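Talukder Community Help > Clubs & Classes > Robotics

Humanoid keeps tipping over when it looks down — school club, help please!

Posted by Brittany Cormier, October 11, 2026

Hi all! I help run the after-school robotics club at our middle school and we've got a humanoid we're getting ready for the Dramden student showcase. The kids want it to look down at its own feet, lift one, put it back and then do the other. Easy, right? Well, the second the head tilts down the whole thing starts leaning forward and we end up grabbing it by the shoulders. We've played with the ankle settings for two meetings now and I'm pretty sure we've made it worse. The servo values for the left ankle are at 1,235 and the right is at 1,000, and I could not tell you why they're different (three kids were editing the same file, so there's that). Is this a balance thing or a settings thing? And is there any way to practice the leg moves without the robot face-planting every time? We have a 50 minute meeting and a lot of it goes to picking it back up.

Leonardo Amato

Sounds like the battery is low. Ours did weird stuff when the battery was low. Also check your screws.

Manon Friesen

Hey Brittany! I coach a high school team and we went through this exact thing in September, so I feel your pain. I think you've got two problems mixed together.

First the ankles. Put both back to whatever your neutral number is and don't let anyone touch them for a while. If there's a real reason for them to be different you'll find out soon enough, but start even. Save the file under a new name and let one kid be in charge of it.

Second, the head. A head that tips forward takes weight with it, and if the arms are hanging out front too, that's even more. Have the kids move the elbows back a little before the head goes down, and slow the head way down. We went from a quick nod to a really lazy one and that fixed most of it for us.

For practice, get it off its feet completely. Do the leg moves one joint at a time with the head tilted down and the camera view up on the laptop, so the kids learn which way is which.

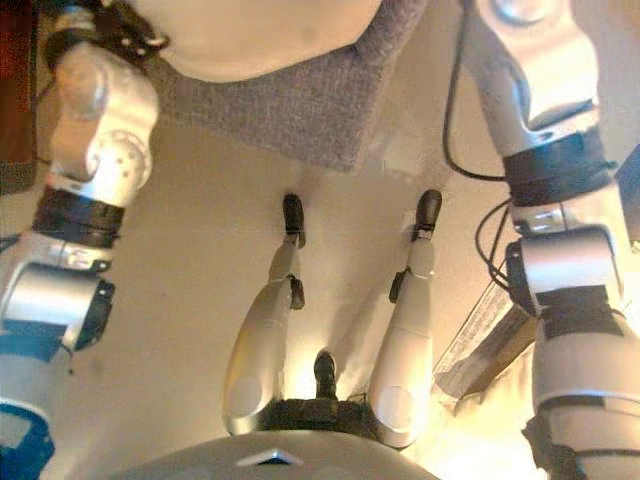
Left and right get mixed up constantly at this stage, so we put tape labels on the laptop screen, one on each side, and had one kid call out the joint before another kid pressed the key. Slow, but they stopped sending commands to the wrong knee. Keep an eye on the cables by the arms too — ours snagged at the elbow once and pulled a plug loose, and we spent a whole meeting blaming the code.

When you do go back to standing, start with weight shifts only, no lifting. We did 41 of those before I let anybody lift a foot and yes, there was complaining.

Sheldon Dhillon

What Manon said about one person owning the file, times ten. I'd add a folded blanket on the floor in front for the standing tests. And Leonardo's not wrong about the battery, it's worth a look before you start changing numbers again.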